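Acceptance rules for simulated pick-and-drop runs: what counts as a valid trial?

Rafsan Kumarasinghe
Posted Jun 6, 2020

I look after simulation testing for a mobile manipulator at Prosser. The task is simple: approach a public litter bin, stop at a set standoff, and release a held item through one of the openings in the collar. We run it in simulation first, and only a build that passes goes on to the real unit.

My problem is with the written test procedure, which I inherited. It says that 300 trials make a batch and that a batch passes if no more than 2 trials end in contact between the arm and the bin. It does not say what a trial is. At present our scripts throw out any run where the bin is not fully inside the camera's view at the release pose, on the grounds that the run was "badly set up". In the last batch that removed 138 runs, and the batch was then reported as passed on what was left. 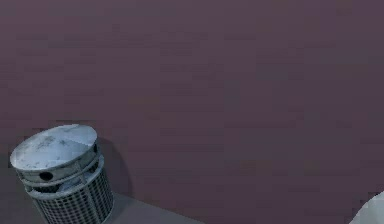 The bin model is a cylinder with a flat lid, a ribbed collar with round openings, and a mesh body. It is placed close to a plain wall. The wall has almost no features, so the pose estimate depends nearly entirely on the bin itself. When the base is cut off, the estimator has to work from the lid and collar. The developers say this is an unfair condition. My view is that the real robot will meet it often.

Is there any accepted practice on excluding runs from a batch? And should the scene be changed so that the wall gives the estimator something to work with? I would like to settle both before the September revision of the procedure.

Yurii Pylypenko

Decide the exclusion rules before the batch is run, write them down, and apply them without looking at the result. If a rule was added after somebody saw the numbers, the batch is void and has to be run again.

In our procedure a run can be excluded for these causes only:

Simulator fault (physics step failed, process killed, log incomplete).
Start state outside the declared range, checked before the first motion command.
Wrong build or wrong scene version loaded.

Partial view of the target is none of these. It is a result of where the robot drove and where it pointed its camera, both of which are under test. If the robot finishes its approach with half the bin out of view, that is robot behaviour and the run counts. With 138 of 300 removed you do not have a batch. I would withdraw the pass.

Some further points on the report. Give the number started, the number excluded and the number counted, with a cause code against every exclusion. We set a limit of 30 exclusions per batch of 300; above that the batch stops and the test setup is investigated. The figure is ours and has no special standing, so pick your own, but pick it in advance. Excluded runs are replaced using the next seeds in the list, never by seeds chosen by hand. Keep the logs of excluded runs for as long as you keep the others.

You should also define contact. Ours is any non-zero contact force between any robot link and the bin, wall or floor, from the start of approach to the end of retreat. The procedure you quote mentions only the bin. With a bin that close to a wall, an arm can clear the lid and touch the wall on the way out, and under your wording that would go down as a clean run.

Kasun Wickramasinghe

just put a marker on the wall, we did this at Clorgate and the pose error went away. a checker pattern is fine. took an afternoon

Yurii Pylypenko

Replying to Kasun: only if the same marker will be on the wall at every site. Otherwise the simulated scene is easier than the real one and the pass tells you nothing about the site. A marker is fine for debugging. Save it as a separate scene with its own version number so that it cannot be loaded for acceptance by mistake.

Chinyere Fashola

Agree with Yurii on exclusions. On the scene question, I would keep the plain wall and add variation around it. We use three groups in the Wenonby test plan and report each one on its own line:

Nominal. Bin fully in view at the release pose, even lighting.
Partial. Part of the bin out of view, or part of the robot's own arm in view.
Degraded. Low light or strong shadow beside the bin, worn or dirty lid surface.

Each group gets its own pass limit. Do not average across them, as a good nominal score will hide a bad partial one. Group membership is set from the planned start state and scene settings. If it is set from what the camera recorded at the end, you are back to sorting runs by result.

One caution about shadows. In a simple renderer the shadow edge beside a cylinder can be soft enough that an edge-based estimator places the side of the bin too far out. Check the estimated radius against the model radius before you blame the planner. If it is off by a steady amount and always on the shaded side, raise it as a perception defect and rerun with the same seeds after the fix.

Rafsan Kumarasinghe

Thanks. The pass has been withdrawn. I have drafted the exclusion list along the lines Yurii gave and extended contact to include wall and floor. The developers have accepted the three groups but are asking for a looser limit on Partial. I have asked them to put a figure and a reason in writing before the next batch is started.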